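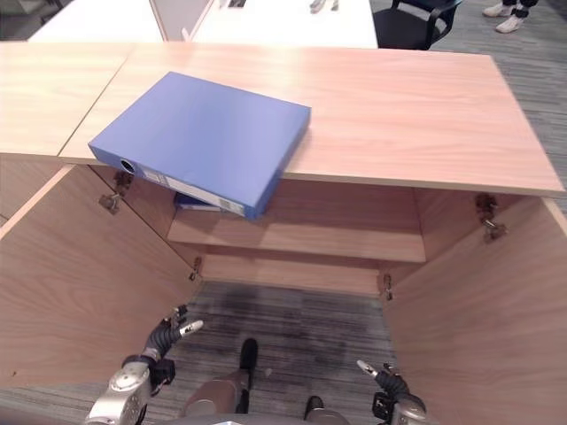
Tufa two-door office cabinet

Print this page | E-mail this page

Tufa is a low cabinet for offices, school rooms and home work places. We make it in our workshop in Prindholm and we sell it assembled or flat, as you wish. It was first in our catalogue as a cabinet for music teachers, who asked for something deep enough for scores, and after this we changed the inside so it takes normal office papers also. Many customers still put scores in it.

The cabinet is 80 cm wide, 76 cm high and 42 cm deep. The inside depth is 38 cm, so a standard A4 ring binder stands with its spine to the front and there is still a hand of space behind it. Please measure your binders before you order if they are of the wide type with a lever, because some of them have covers bigger than A4.

Shelves

Every Tufa comes with 2 shelves. They rest on metal pins and you can move them in steps of 32 mm. If you wish to store binders on all levels, leave at least 33 cm between shelves, and then you will need only one of them. The other shelf can be kept flat on the bottom of the cabinet, where it makes the floor stronger. Additional shelves are sold one by one, and the pins are included.

One shelf carries 25 kg if the weight is spread. Full binders are heavier than people expect, so for archives we advise the thicker shelf (22 mm), which we can cut for you at the time of order. It is not possible to change to the thicker shelf later without new pins.

Doors and hinges

The doors open to 110 degrees in the standard version. With the wide hinge from Skutmont they open to 165 degrees, and this is the better choice when the cabinet stands in a narrow passage between desks. The wide hinge needs 6 cm of free space at the side. If you put two cabinets next to each other with wide hinges, please leave this space between them or the doors will touch.

All hinges can be adjusted in three directions with a cross-head screwdriver. After the first weeks of use the doors may go down a little, especially if children hang on them. Turn the front screw half a turn to the right and look again at the gap. It should be 2 mm from top to bottom.

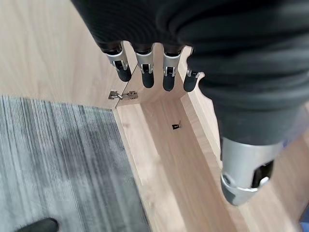
The lock is an option. It is fitted on the right door only, and the left door is held from inside by a small bolt that you close first. We supply two keys. We do not keep a list of key numbers, so please write yours in a safe place. Dorota Szczepańska in our parts department can order a new key if you have the number, and without it she will have to send you a complete new lock.

Surface and cleaning

Wipe with a soft cloth and water with a drop of washing-up liquid. Dry after. Do not use products with bleach or with sand in them, and do not use wax, as it makes a sticky film which is very difficult to take away. Marks from ballpoint pen come off with a little alcohol on cotton wool — try first on the back side of a door.

We recommend to keep the cabinet 4 cm away from a radiator. A longer distance is better still. Changes in the material caused by heat are not covered by the guarantee.

Assembly

The flat version arrives in two parcels. The first has the sides, the bottom and the back, the second has the top, doors, shelves and a bag of fittings. One person can assemble it, but for fixing the top it is more comfortable with two. Ksawery Urbańczyk, who wrote the instructions, asks everybody to leave the screws of the back panel loose until the doors are hung. When the doors are straight, tighten them. If you do it in the other order the body can be a little twisted and you will lose time with the hinges.

On a floor which is not level use the adjustable feet. They are in the bag, 4 pieces, and they add between 8 and 20 mm to the height. Wall fixing is obligatory in schools and we advise it in every home with small children. The bracket is included, the wall screws are not, as the right type depends on your wall.

Combining with other furniture

Tufa has the same height as the Grellico side table, so the two can stand in one line under a window. The colours are near but not identical, since they come from different suppliers. We send samples of both without charge, please ask before you order — returns of furniture that was already assembled are not accepted.

Delivery

Assembled cabinets are delivered by our own van up to 60 km from Prindholm. Outside this area we send the flat version only. Normal waiting time is 6 working days, and with the lock or with thick shelves it is longer by 2 days. In September, when the schools order, please expect a delay.

Prices on this page are valid from January 8, 2021. For orders of 8 cabinets or more please write to us and we will prepare an offer.

Print this page | E-mail this page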